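Hand-held gripper fault leads Fledance to withdraw 182 recordings

2025-12-12
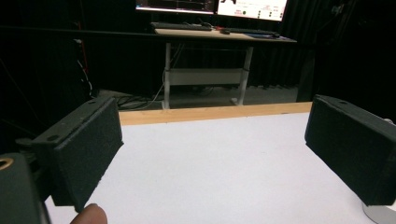

Fledance has withdrawn 182 of the 519 recordings in its Dondance manipulation set after finding that the hand-held grippers used to make them had been logging the wrong jaw opening. The error lies in the zero position, the reading the software takes as fully closed. With the jaws wide apart and the two foam-padded faces well clear of each other, the logged value was out by a margin small enough to pass the automatic range check. The same error near closure was large enough to turn a light grasp into a miss when the recordings were replayed on a robot arm.

The fault was first noticed at the Hoani test bench, where a policy trained on the full set kept stopping short of contact on thin parts. Staff initially suspected the arm's own controller and spent several days recalibrating it without effect. Replaying single recordings, with no learned policy involved, produced the same shortfall. Attention then moved to the source data.

Fledance's fault notice attributes the problem to a clamp screw on the jaw encoder of the Lerex hand-held gripper. Under repeated opening and closing the screw can loosen, letting the encoder hub slip a little on its shaft. The slip goes in one direction only and accumulates. Once it has occurred, every value from that unit is shifted until the zero is taken again. Six units were found with a hub out of position. The remainder were within tolerance when measured and have stayed in service.
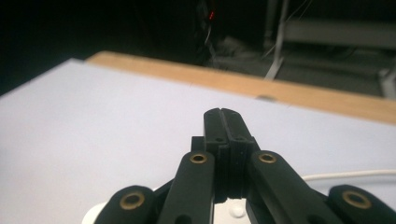

Hand-held gripper with its fingers closed. Brass bushings are fitted in the linkage arms.

Wear in the linkage was considered and ruled out. Play at the pivots would produce a scatter in both directions, and the bench measurements showed a steady offset. Bushings from two of the affected units were pressed out and gauged, and both sets were within drawing limits.

The collection procedure called for a zero at the start of each shift. The operator closed the jaws on nothing, held them shut and confirmed the reading. No second zero was taken at the end, so a hub that slipped partway through a shift left no trace in the log, and the next morning's zero corrected it. Fledance describes this as the main weakness in the procedure and says the screw alone would not have cost it so much data.

Sorting good recordings from bad has been slow. For each one, engineers looked for a moment when the jaws were plainly shut in the video and compared it with the logged width. Where no such moment existed, the recording was withdrawn as a precaution. The total therefore includes an unknown number of sound recordings, and Fledance expects to restore part of the group in a later release.

Position tracking was not affected. The pose of each gripper comes from the dotted marker plate on its outer side and is computed independently of the encoder. Two-handed tasks at the table, among them handling a four-socket power strip, have usable hand paths throughout, even where the jaw values cannot be trusted. Users who need only the paths may keep the withdrawn files, which will remain available under a separate label.

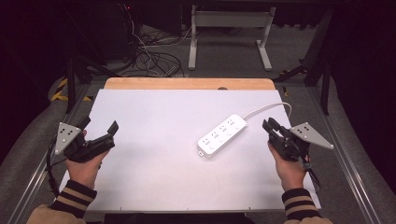 Iraís Pacheco questioned that arrangement in a comment on the notice, writing that a relabelled file "will end up back in somebody's training run by the new year" and that the jaw channel should be blanked in every affected recording before it is offered again. Pacheco also asked whether the offset could be recovered from the video and the corrected values published in place of the originals.

Fledance replied that the jaw channel will be blanked in the relabelled files. On recovery it was less definite. An offset can be estimated where the jaws close fully at least twice, once before the slip and once after, but the moment of the slip itself can only be bracketed between them. Values inside the bracket would still be uncertain, and the company does not intend to publish them as measurements.

No injury or equipment damage has been reported. The notice does include a safety caution for anyone replaying the withdrawn files on a powered gripper. With the offset reversed in sign, as happens under one of the two width conventions in common use, the replayed jaws close further than recorded and may load a part or a finger beyond what was planned. Replay should be done at reduced force, with the guard closed and the stop within reach.

Three changes apply to Lerex units from the current batch. The clamp screw is fitted with thread-locking compound and torqued to a stated value, a paint mark is drawn across the hub and shaft so that movement can be seen, and the hub is inspected every 500 cycles. Collection software now requires a zero before and after each recording and rejects the file if the two disagree.

Older units can be modified in the field. Kits with the screw, compound and a revised instruction sheet will be shipped before the end of December. Until a kit is fitted, operators are asked to check the closed reading by hand between recordings and to set aside any unit that drifts.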